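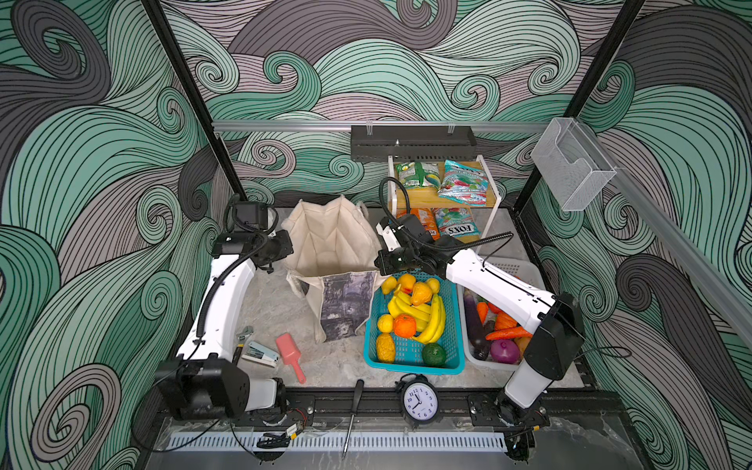 Sarahí Aguirre has cooked for a living long enough to be suspicious of any recipe that promises dinner in one pot. She teaches weeknight cooking in a rented kitchen in Bedlow, and her first book, a collection of bean dishes, came out in August. It has 102 recipes. Her publisher wanted 100.

"They said it looked better on the cover," she says. "I said fine, put 100 on the cover and I'll leave the other ones in. In the end the cover just says 'beans.'"

I came to our meeting with doubts. I own a shelf of cookbooks that claim to make dried beans easy, and every one of them contradicts the one beside it. Soak overnight. Never soak. Salt the water, or you'll ruin them. Don't salt the water, or you'll ruin them. I asked Aguirre why hers should be any different, and she didn't seem offended.

"Maybe it isn't," she said. "I tested what I could test. I have one stove and a lot of pots."

Her position on salt is firm. She salts the soaking water and then salts the cooking water too, lightly, and she thinks the old warning about tough skins has been passed from book to book by people who never checked. When I said my grandmother swore by it, she shrugged. "Your grandmother probably had old beans. Old beans stay hard whatever you do to them. Salt got the blame."

This is the part of the book I trust most, as it happens. There's a whole chapter on buying, and it's grumpy in a way I enjoyed. She tells readers to skip the dusty bag on the bottom shelf and find a store where people buy beans often enough that the stock moves. She gives no brand names. I pushed her on that, and she admitted that a mail-order outfit called Mernholm had offered to pay for a mention.

"Their beans are good. I buy them sometimes. But if I take the money then I'm an ad, and you'd be sitting here asking me about that."

I would have been. I did ask whether the free samples counted, and she laughed and said she'd eaten them.

We cooked while we talked, or she cooked and I chopped. The dish was white beans with onions, sage and a heel of hard cheese thrown in the pot, which her book says takes two hours from soaked. It took longer. She had no explanation and kept tasting. "That number is an average," she said. "I should have written 'until they're done,' but the editor hates that."

I hate it too. A recipe that says "until done" is handing the job back to the person who paid for help. Aguirre's answer is that you eat a few beans – five, from different parts of the pot – and if any of them is chalky in the middle, you keep going. It's a better instruction than most, and I don't know why it's stuck in a sidebar. 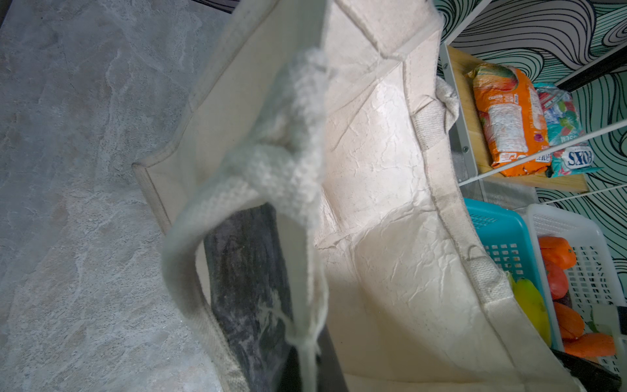

Do canned beans work in these recipes?

They work in most of the salads and dips, where the beans get dressed or mashed, but the soups and braises depend on the cooking liquid and come out thin without it.

That was her view, anyway. She was less strict about it in person than she is on the page, where canned beans get a single cold paragraph. Her friend Begović, who runs the lunch counter downstairs from the kitchen, uses them for his bean salad every day, and she told me it's better than hers. "He puts in more vinegar than you'd think is legal. And raw onion, soaked first."

I had harder questions about the pressure cooker section. Aguirre tested everything in it with one machine, a Prakano, and the times read as if every cooker on the market behaves the same way. She conceded the point faster than I expected.

"I had seven weeks for that chapter. If you have a different pot, start low and check. You can always cook them more."

That advice should be printed at the top of the chapter. It isn't anywhere in it. She says she'll ask for it in the second printing, if there is one.

Then there's the matter of price. The book leans on the idea that beans are cheap, which they are, but plenty of the recipes want saffron or good anchovies or a quantity of olive oil that would make my bank account wince. I read one ingredient list back to her – 7 tablespoons of oil for a side dish – and she held up a hand.

"Use four. It's still good with four. I was showing off."

The beans finished eventually. She fished out what was left of the cheese and gave it to me on a piece of bread, and then we ate the rest from bowls with more sage on top. They were soft all the way through, the skins were whole, and the broth was thick enough to coat the spoon. I've made them again at home with salt in the soaking water. Mine came out fine. The bag was new, though, so I can't say whether the salt did anything.

Aguirre teaches her next class on Fri 30 September. It covers lentils, which she says don't need soaking and never did.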